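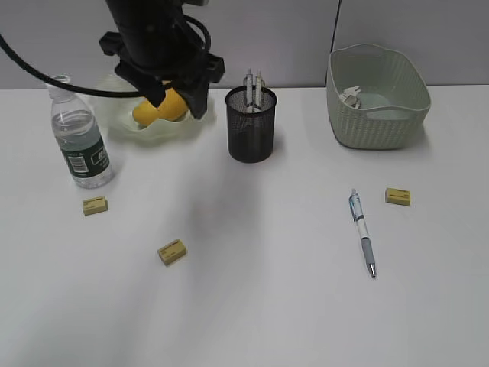 Re: [Plernness] desk tidy, what goes where

Quick one, kettle's on.

> Are we keeping the erasers in the basket or with the pens?
> And does the fruit stay on the desk? The Kunel list says no
> food but doesnt mention a bowl.

Basket for erasers. All 3 of them, the yellow ones. Pens stay upright in the black mesh holder, as they are. Fruit can stay if it's in the wavy bowl, not rolling round loose. 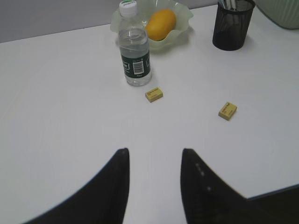
Water bottle, lid on, well clear of paper. Lost a good notebook that way in October. Scrunched up paper or tissue goes in the bin please, not the basket.

Still to do:

1. Erasers off the table, wipe under them

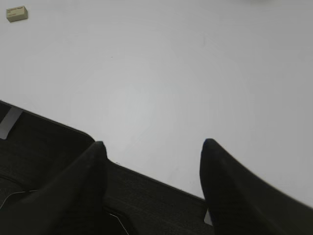

2. Label for the basket (Venter labels, drawer 13)
3. Update the Kunel list, add the bowl

Back after lunch, yell if I've missed something.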